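Clistus Community Help
Home > Teaching by hand > Two-gripper tasks

Thin rigid parts crack or slip when I demonstrate with two hand-held grippers

Asked by pelmet_jon
Wednesday, May 11, 2022
Viewed 143 times

I'm recording demonstrations for a two-armed robot using a pair of hand-held grippers, one in each hand. The task is small household objects on a soft surface: pick up, pass across, put down in a given spot. I do it on the bed because the final robot will be working over bedding and I want the same kind of give under the objects.

Soft things are fine. Towels, socks and rolled cloth all come up first time and the replayed motion looks sensible. The trouble is with anything thin and rigid. I have some light curved pieces with thin walls, open on one side, and when I close the fingers on them one of two things happens. Either the piece turns in the pads as I lift, or I squeeze harder to stop it turning and the wall flexes and sometimes gives.

I have 39 recordings so far and I would only be happy to keep the ones with cloth in them. Training on the rest gives me a policy that closes hard on everything, including the cloth.

Things I've tried: closing more slowly, going in from higher up, and holding the far side steady with the second gripper. The last one helped a little but then the two grippers pull against each other.

Is this a pad problem, or am I demonstrating it badly? I'd prefer not to change the hardware halfway through a set.
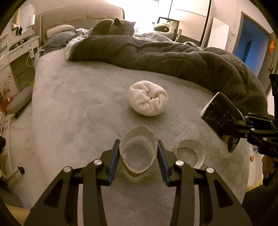

Filed under: Grasping and grip force

Extra details, as people usually ask. The finger opening is logged but the force isn't. Both grippers are the same model and were calibrated on the same day. The trigger is a plain spring one with no click or stop in it, so how hard I squeeze is down to my hand. I'm right-handed and the left is noticeably worse.

3 replies

Ikhsan Wijaya
Marked as helpful by the person who asked

Mostly demonstration, I think, with a bit of calibration mixed in.

You say the opening is logged and the force isn't. That means the only thing your policy can learn from is how far apart the fingers were. If you squeeze a stiff object, the fingers stop when they meet it, and everything after that goes into bending the linkage. On a lot of hand-held grippers the logged opening carries on shrinking by a few millimetres while this happens, because the sensor or marker is reading the linkage and not the pad. The robot then copies that smaller number and crushes the part. With cloth you never notice, as there's plenty to take up the difference.

So the first job is to find out how much of your squeeze is being recorded as closing. Take something that can't compress, a block of hardwood or a socket from a spanner set, and close on it gently. Write down the opening. Squeeze hard and write it down again. Do it for the left and the right separately. If the gap between gentle and hard is more than 2 mm on either one, that explains the crushing, and it may explain why your left is worse.

Then change how you grip:

Come down over the piece with the fingers open only a little wider than it needs. If you start from fully open, one finger always arrives first and pushes the piece along the bed, and you end up chasing it.

Pinch across the stiffest line. On a curved piece the curve resists bending much better along its length than across the mouth. If you pinch across the open mouth you are pushing the two edges towards each other with nothing between them.

Stop when both pads have touched, and wait. I count to one in my head. Lift a couple of centimetres, wait again, then carry on. The pauses look dull on playback but they give the model several moments of "closed enough, not moving", and that's the state you want it to learn.

Keep the wrist level for the first part of the lift. Most of the turning you describe comes from the wrist rolling as the arm goes up, so the piece hangs off one edge of the pad.

For the two-gripper version I would not hold the same piece with both unless the task really needs it. Pulling against each other is almost impossible to avoid by hand because you feel it only faintly through the handles. If you need a pass, let the second gripper close, pause, open the first one fully, and only then move either of them.

It's also worth mixing your object types within a session. We had a similar set at Pelupessy where all the cloth was recorded in one block and all the packets and hard parts in another, and the operator's grip had drifted between the two. The model picked up the drift. After that we put one of each kind out together and worked through them in whatever order they lay.
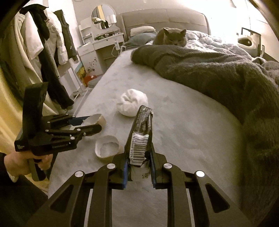 Packets in particular make good practice pieces. They sit between cloth and rigid parts: there's some give, but the outside slides and creases if you are rough with it, so you can tell at once from the playback whether you over-squeezed. I'd do a short run of packets at the start of each session to get your hand in, and throw those recordings away if you don't need them. Go on to the thin pieces once your left and right openings agree on the same packet.

As for the 39 you already have, keep the cloth ones and re-record the others. You can sometimes rescue a set by clipping the opening so it never goes below the value at first contact, but you have to mark first contact yourself in each recording and it's slower than doing them again.

tessb

are your pads worn? mine went shiny and everything turned in them. wiped them with a damp cloth, let them dry, fine since. swap left and right over as well and see if the bad side moves

pelmet_jon
Original poster

Thanks both. Did the hardwood block test tonight. Right gripper changes by less than a millimetre between gentle and hard. Left changes by 7. I had assumed it was my hand.

I've taken the left one apart and one of the pivots was loose enough to wobble. Tightened it, ran the calibration again, and it's now close to the right one. Wiped the pads too, though I can't say whether that made any difference.

Waiting before the lift feels very slow but the piece does stay put. Pinching along the curve is better than across it, as you said. I haven't got a clean pass from one side to the other yet.

Ikhsan Wijaya

7 mm is a lot, so I'd check that pivot again after a few sessions. A drop of medium thread lock will hold it if it keeps working loose. For the pass, try resting your elbows on something, or do it with both grippers low over the bed so that a dropped piece hasn't far to go.

Clistus staff note

Moved from General to Grasping and grip force. For the left and right calibration steps see the page "Matching a pair of hand-held grippers".

Related threads
Opening value jumps when the trigger is released
How long should a pause be in a demonstration?
Passing an object between two arms without a table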